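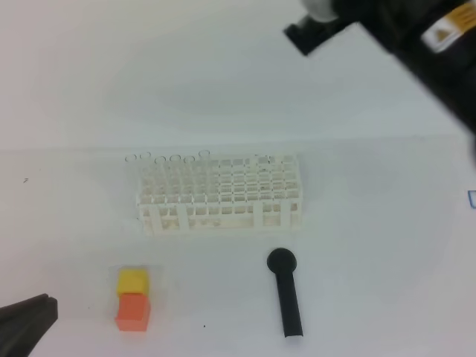 What changes for private well owners in the Grorport district this January?
Water samples for nitrate must now be sent to a listed laboratory, and the result must be filed with the district water office within 30 days of sampling.

1 Jan 2023 – New testing rules for private wells take effect today in the Grorport district. They apply to any well that supplies a household, a farm building or a rented property. Wells used only for irrigation are exempt, provided they have no connection to indoor plumbing.

The rules follow a survey of 300 wells carried out for the district by Bassi, a groundwater consultancy. Nitrate was above the district limit in 64 of them. Most of the high readings came from shallow wells in the Flondano valley, where the water table lies close to the surface and the soil is sandy. Deeper wells on the ridge were within the limit.

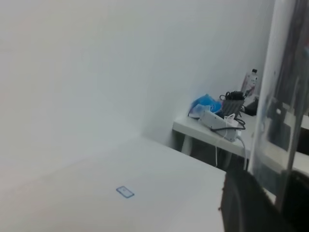
Samples should be drawn from the tap nearest the pump – ahead of any softener or filter – after the water has run for several minutes. Bottles must be kept cool and delivered on the day they are filled. Bineo, the laboratory listed for the first year, charges a flat fee of $54 per sample, payable at drop-off. Bottles are supplied free at the district office and at the Flondano library.

Owners whose result exceeds the limit will be asked for a second sample. If that is also high, the well must be posted as unfit for infant formula until treatment is installed or the well is deepened. Results filed under the old voluntary program remain valid until their stated expiration date.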